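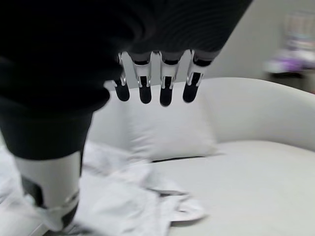
Home Opinion News Sport Contact

Lerncombe Should Keep Its Library Open on Saturday

By Ngân Mạc

The council proposes to close the Lerncombe branch library on Saturday from September. The proposal should be withdrawn. Last year 268 households held cards at the branch, and many of their members work through the week. The bus to Drirkdale takes 15 minutes, but it does not run on weekends. A public service must be open when the public is free to use it.

13 comments 197 shares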